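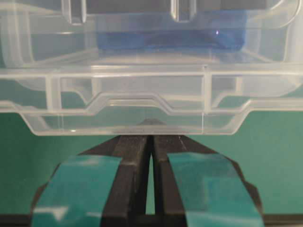
22 December 2019, posted by the Noltar list desk

> Has anyone on here found clear plastic containers worth keeping? Mine end up full of cloths and I can't get the lids to match anything.

Oh, I know that feeling so well! I moved nearly everything from under the sink into clear ones back in August (Fostero, the frosty kind with ridges), and being able to see a bit of blue through the side saves me so much rummaging. I've got up to 20 now, which my family thinks is plenty. Do write the lid size on a bit of tape, and happy sorting!

Contact the list | © Noltar Home List | Back to top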